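Call for participants: people who test, clean or repair handheld keyboards and keypads for a living

Kelerero and the returns benches at Bestent, Pedcombe

Bestent plans to put robot arms on part of the returns line at its Pedcombe site. The system is called Kelerero. Staff have been told it will "free up skilled hands", which is what staff were told about the label scanner too. We want to hear from people who do this work before the thing is bolted down, and we will pay for your time.

So far Kelerero exists as a computer simulation: two arms, a table and one small keyboard to pick up.

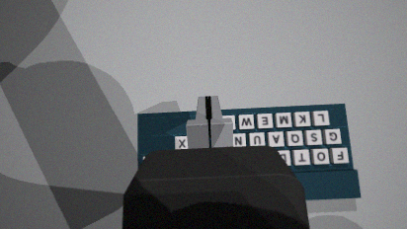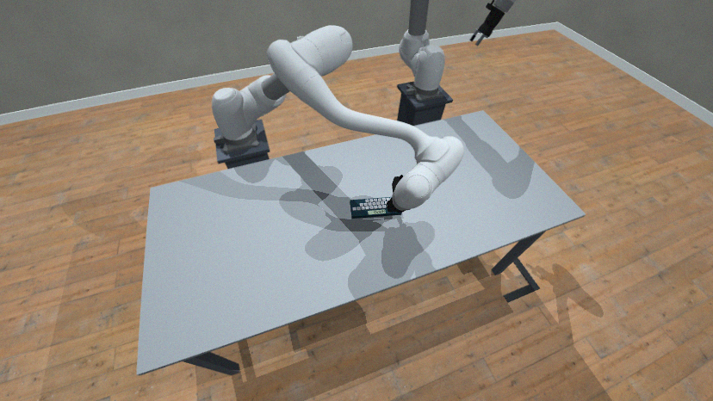 The supplier's forecast is 1723 units handled per week once the arms are running. We have asked what counts as a unit and what counts as handled. The reply was a slide. If a keyboard is lifted, found to have honey in it and put down again, we would like to know whether that goes in the figure, and who fetches it afterwards.

We are a small study group looking at what happens to bench jobs when part of the work is passed to machines. Bestent has agreed to let us talk to its staff and has no say over what we publish. The staff side asked for that in writing and got it, after some back and forth. None of us has shares in Kelerero or is paid by its makers. Some of us would be pleased if it worked. We have sat through enough demonstrations to want more than a demonstration.

Who we are looking for

Anyone who has worked on a returns, testing or repair bench for small keyboards, keypads, label makers, handheld terminals or similar, for at least one season. It doesn't have to be at Bestent. Agency workers are welcome, and so are people who have left the trade, including those who left because a machine came in. Night shift is badly under-represented in what has been written so far and we would like to put that right.

You do not need to know anything about robots. You do not need an opinion about them either, for or against. If you have a strong one, bring it along, but most of the questions will be about the bench.

Team leaders and supervisors can apply, but will be seen separately from the people they supervise. Please don't volunteer your team on their behalf.

What we will ask you to do

There are two sessions, both in November, both in Room 401 of the old Pedcombe exchange building. The lift works. Tea is provided and the biscuits are as you'd expect.

In the first session you talk us through a normal shift. We are interested in the bits that never get into a job description: how you know by the feel of a key that there is grit under it, what you do with a casing that has been glued by its last owner, how often you turn a thing over, when you decide it's not worth saving. We will have a box of returned devices on the bench so that you can show us as well as tell us. Some are filthy. There will be gloves.

In the second session we play you simulated runs of the arms handling a keyboard and ask you to stop the playback whenever you see something you would have done differently. We then go through the draft rota that Bestent has put out for the new line. Read it closely. It has a role called "cell attendant", which as far as we can tell means standing near the arms and dealing with whatever they can't. The draft puts it one pay grade below bench technician. Nobody has yet explained to our satisfaction why the person left with all the awkward ones should be paid less than the person who had the easy ones as well.

We will also ask about breaks, talking, swapping tasks and sore wrists. It may well be that some of this work is better done by a machine. Zübeyde Bozkurt, who spent years on a bench before joining the group, says she would have given away the cable-end checks with a bow tied round them. The trouble is that the cable-end checks are not what the arms are being set up to do.

What we won't do

We won't film your face or time you. We won't ask you to race anything. We won't pass your name, your shift or your remarks to Bestent or to an agency. Notes are typed up without names and you can read yours and strike things out before we use them.

We also can't promise that any of it will change the plan. The arms may be ordered before our report is finished. We have asked Bestent to hold off until then and been told the timetable is "under review", so make of that what you like. What we can promise is that the report goes to staff on the same day it goes to management, in full, with no separate summary for the board.

Payment

£60 for each session, paid by bank transfer after the session, plus travel. If you come to the first and decide you've had enough, you are still paid for the first. Bestent employees can attend in paid hours, which has been agreed with the site office, so if your supervisor says otherwise, tell us and we will sort it out. Childcare costs can be covered if you ask beforehand.

Also wanted: one session assistant

We need one person to help run the sessions: setting up the bench, looking after the box of devices, taking notes, ringing people who haven't turned up. It is a fixed-term post for November only, with a flat fee of £1000. Bench experience counts for more with us than research experience. You should be able to write down what someone says without improving it. Farsi, Turkish, Portuguese or Spanish would be useful alongside English, as several people on the Pedcombe line are more at ease in one of those.

You would report to Genivaldo Macedo. Please don't apply for the post and as a participant; pick one.

How to apply

To take part, leave your name and a phone number at the exchange building's front desk, marked for Tahmineh Sharifi. Say what kind of bench you have worked on, for how long, and which hours suit you. A few lines will do. No CV. If you'd sooner not write, leave the number and she will ring you back and take it down over the phone.

For the assistant post, send one page to Genivaldo Macedo at the same desk, with the name of someone who has worked beside you. It need not be a manager.

Closing date for both is 28 September 2019. Everyone who applies will get an answer, including those we can't fit in. Questions about confidentiality should go to Davoud Mohammadi, who holds the list of names and is the only one of us who does.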